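Astcombe Allotment News, October

Quick one this month, sorry, the plots are calling and so is the dentist.

Water first. The new meter at Urkham Lane is in and reading properly. We used 3158 gallons over the summer, way up on last year, mostly July. Some of that was the drip at the far standpipe (fixed now, thanks Poppy). Some was hoses left running. You know who you are. Hoses off when you leave please, even if it's "just five minutes".
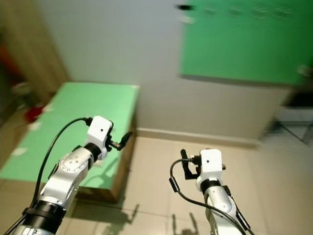

Poppy Kershaw wants it noted that the far standpipe was dripping long before July and she reported it twice, once in writing. She'd also like the bottom plots to get their own tap next year, as it's a long haul with two full cans. Fair enough. On the list for spring.

Seed order. Going in to Bralero at the end of the month, so get your slips back to Maureen Mottram. 7 slips in so far, which is not many!! Garlic and broad beans are the ones to hurry on. The onion sets were poor last time, lots of bolting, so we're trying a differnt variety. Write your plot number on the slip. Last year we had a bag of shallots go begging till Christmas.

Plot 111 is free again. Decent soil, bit of bindweed along the path side, shed roof needs felt. Next on the waiting list gets first refusal. 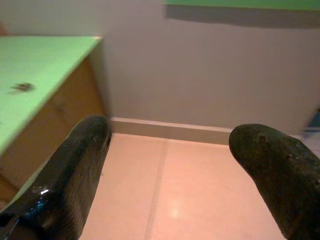 Can we still have bonfires? After 6 pm only, dry stuff only, and keep it well away from the hedge on the Nasrallah side.

Compost delivery is late, no date yet. Will pin a note on the gate when I hear. Leaf mold bins are open, leaves only, no weeds and no more pizza boxes. Spare jars to Maureen too, she's runing low.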